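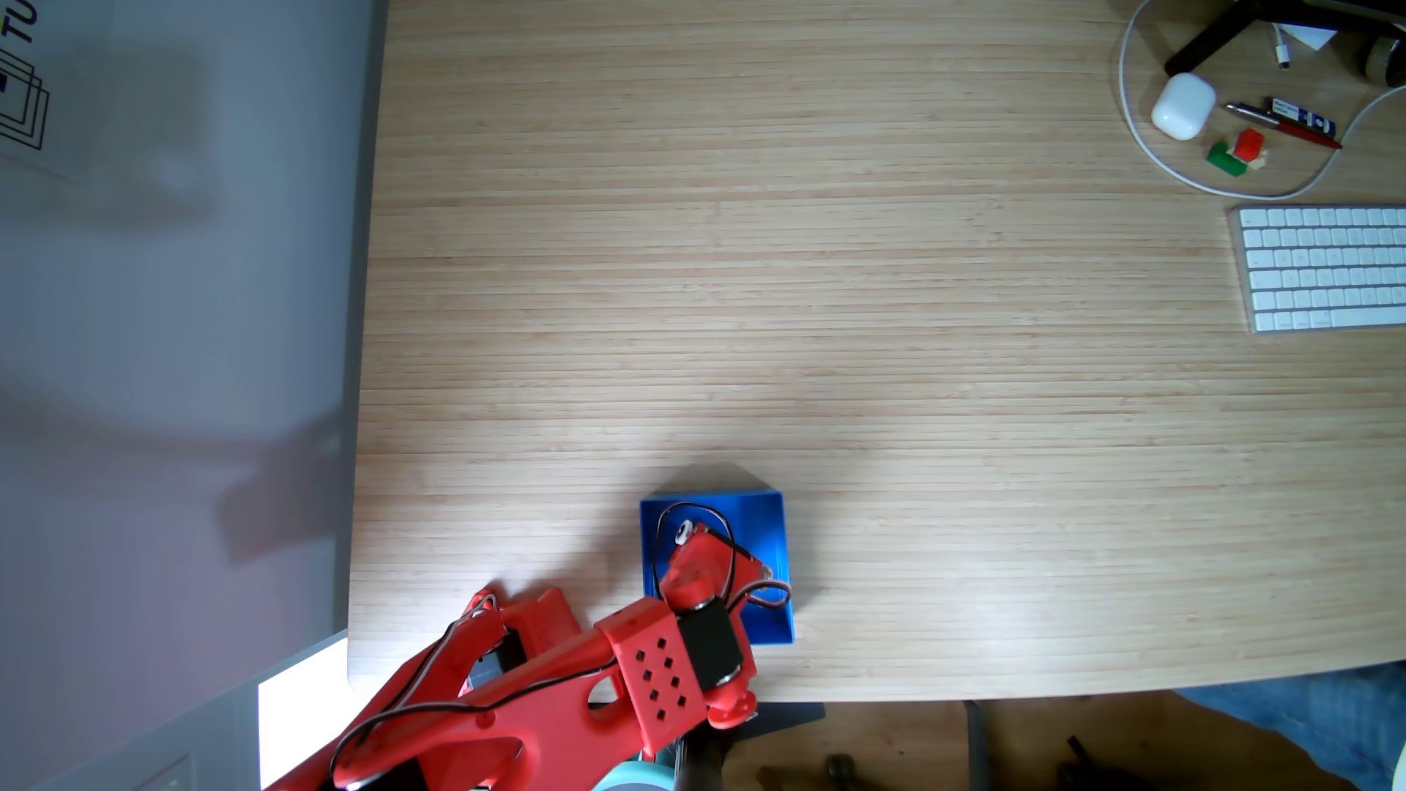
What makes a town library worth the walk? The shelf by the door where people leave the books they've just brought back.

I mean the returns trolley, and I will defend it against every clever display table in the country! At the library in Buvon it stands just inside the entrance, and on a Saturday morning you can hardly get near it. There's a gardening manual from the 1970s, a thriller with a swollen spine, three picture books about badgers, somebody's entire holiday reading. Nothing has been chosen for you. It's simply what your neighbours had in their bags this week, and I find that thrilling.

I joined in July, when I moved over from Hosent, and I've borrowed 41 books so far (my loan slips are in a biscuit tin, don't judge me). Most of them came off that trolley. I'd never have looked for a history of canal locks — I didn't know I cared about canal locks — but I read it in two evenings and then made my poor sister walk the towpath at Cordeiro with me so I could point at things.

The council's plan for the new building at Huvau does away with all this. Returns will go through a slot in the wall and be sorted in a back room, then go straight to the shelves. I can see why. It's tidy, it saves the staff bending, and a reserved book won't wander off before its reader turns up. The plan also gives us 80 seats where we now have 30, and longer opening on Thursdays, and I'm all for both. Please build it!

But keep a trolley. Let the slot swallow the reserved books and wheel the rest out front, unsorted, spines facing any old way. It would cost next to nothing, as the trolleys are already paid for.

People who say everyone orders online now should come and stand there for ten minutes. Children go for the bottom shelf, being the right height for it. Strangers talk to each other: "Is that one any good?" "The middle drags, but stick with it." I've had better advice there than from any list of the year's best.

The plans are on show in the foyer until the end of the month, with a box for comments. Mine went in on Friday, both sides of the paper, and I've taken a second form home for the bits I forgot.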